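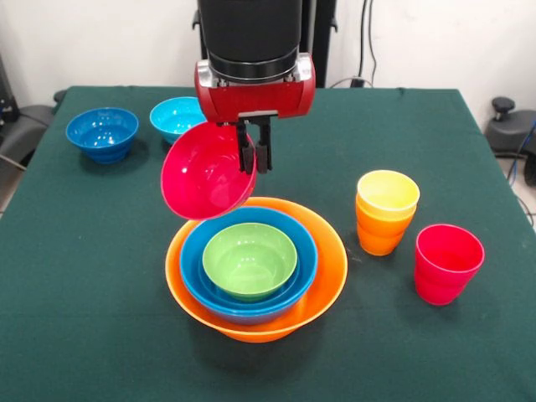
Titus Nesting Bowls and Cups, Mixed Colors
Item 3101
Sold by Sydorenko Tableware, Clorham

Overview

The Titus range is a set of colored bowls and cups for everyday use at home, in playrooms and in snack rooms. The bowls come in several sizes and the smaller ones sit inside the larger ones, so a mixed group takes up little more shelf than the biggest bowl does by itself.

We sell them by the piece or in a mixed pack. Schools and day programs mostly take the mixed pack. Families tend to buy one large orange bowl and then add the smaller ones as they need them.

Sizes and how they nest

Orange is the large size. It has a wide, flared rim and is the one to use for serving or as the base of a stack. The medium blue goes inside it, and the small green goes inside the blue. You will see the blue rim standing inside the orange one and the green inside that.

The blue does not lock into the orange. There is room for it to slide over to one side, and it will do so if you set it down off center. This is normal and does no harm in a cupboard. If you are carrying a stack any distance, straighten it first.

Colors cannot be chosen in the mixed pack. Single pieces can be ordered by color.

Cups

Cups stack one inside the other. A short stack of cups can stand in a small bowl at the top of a nest, which is handy for a place setting or for putting everything away in one pile. We suggest no more than two cups on top of a bowl stack. With three or more, keep the cups in their own column.
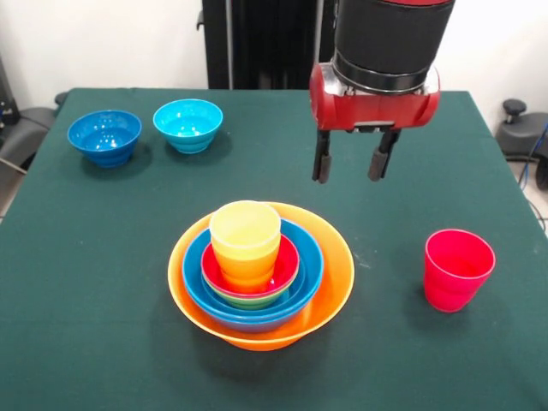 If shelf height is limited, take the cups off and store them next to the bowls. The lowest shelf in our own storeroom at Sirkthorpe is 17 inches high and we keep bowls and cups together there without trouble – the shelf above it is shorter and holds bowls only.

Care

Wash before first use. Warm water and ordinary dish soap are fine. The bowls with ridges need a soft brush now and then, as food can settle in the grooves. Do not use steel wool or scouring powder on the glossy surfaces.

Let the pieces dry fully before nesting them. Bowls stacked wet can stick, and the fix is to run warm water over the outside of the stack and twist the inner bowl gently. Do not pry with a knife.

Not for use in the oven or microwave, or on a burner.

Ordering

Single pieces ship from Clorham within four working days. The mixed pack is made up to order and takes a little longer. For orders of 100 pieces or more, write to Daryna Dmytriv in the sales office, who will confirm stock before you pay. Orders of 150 pieces or more ship free within the mainland.

Returns are accepted for 30 days on unused pieces. Please keep the packing slip. If a piece arrives cracked, send us a photo and the item number and we will replace that piece. You do not need to return the rest of the order.

Customer comments

"We use the orange one for popcorn and the little green ones for everything else. They have been through two moves." – Hwa-young Tak

"Good colors. I would have liked to pick them in the mixed pack, we ended up with more blue than we wanted. Stacking is easy enough that my son puts them away himself." – Vsevolod Mykhailiuk

"The cups are a bit small for adults. Fine for juice." – Larysa Kovalchuk

Reply from Sydorenko: A taller cup is planned for May and will be sold separately.

Related items

Titus serving tray, small
Titus replacement cups, pack of six
Titus dish brush

Page updated 10/10/25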